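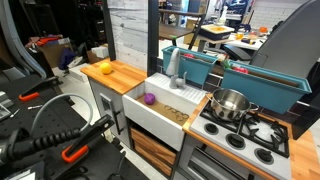
The owner of Stolico, a small repair shop for children's furniture in Grumolholm, has worked on play kitchens for long enough to have opinions about hinges. We talked on a Wednesday afternoon, between deliveries.

The shop opened with dollhouses and rocking chairs. Play kitchens came later, when a daycare on Makowska Street asked for help with a sink that kept dropping through its counter. "I fixed that one and they sent me 2 more," the owner said. "Now it's most of what we do."

The kitchens people bring in have changed. Older sets were a box with burners painted on top. Parents now want something close to the kitchen they have at home, with a farmhouse sink, grates on the stove and a butcher-block counter. "Kids notice. If the grown-up faucet has a lever, they want a lever."

Knobs are the most common repair. Children turn them past the stop, and the post inside cracks. The shop keeps a drawer of black replacement knobs that fit most stoves. Oven doors come second. "They get sat on. I can't design around that."

Sinks are a sore point. A steel pan dropped into a hard basin makes a noise that sends parents out of the room, and it chips the finish. The owner's advice is to cut a piece of cardboard to fit the bottom. "It costs nothing. When it gets ugly, cut another one. I've seen people buy foam for this and the kids pick it apart in a week."

Asked about accessories, the owner was less strict than I expected. Planter boxes on the back ledge are a favorite, even when they fill up with vegetables and whatever else is lying around. Balls in the sink are fine too. "A ball is a potato, or it's an egg. I don't sell the food sets. People have enough stuff at home."

Small rings and other loose metal bits are a different matter when there are toddlers in the house. Those should go up on a high shelf.

A full refit takes the shop 10 days, longer if a counter has to be ordered from Varkotik, which supplies the wood. The last order form on the desk was number 1384. Drawer fronts can usually be saved with sanding and oil.

The owner suggests checking every screw after the first 30 days of use. "Then again whenever it starts to wobble. You'll hear it before you see it."

Recent stories
Rocking chairs: when to replace the runners
A morning at the Grumolholm toy swap
Which oils are best for small wooden counters
Storing a dollhouse over the winter

Last updated: August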